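Knitwear sorters and folders wanted at Nyberg, starting in April
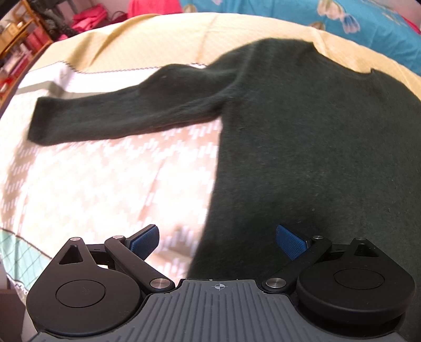 What you'd be doing

Nyberg takes in secondhand sweaters, cardigans and blankets and gets them ready for new owners. We have 124 pieces waiting right now and need 5 people who like handling clothes! You'll lay each sweater out flat, sleeves and all, pick off lint, check the cuffs and neckline for pulled threads, then fold it and write its tag. Dark fuzzy knits are the slow ones (every speck shows), and some of us love them best.

Who we're looking for

Anyone patient with good eyes. You don't have to knit. If you can mend a small hole, tell us, and Archana Sachdeva will happily hand you her whole mending basket.

Hours and pay

Mornings from 9 to noon, paid by the hour, tea included. Lifting is light, but you'll be on your feet or leaning over for most of the shift.

How to apply

Write a few lines to Maya Rizk at Nyberg, Box 727, and tell us about a sweater you've kept for years. No résumé needed. Please add which mornings suit you and whether wool makes you itch.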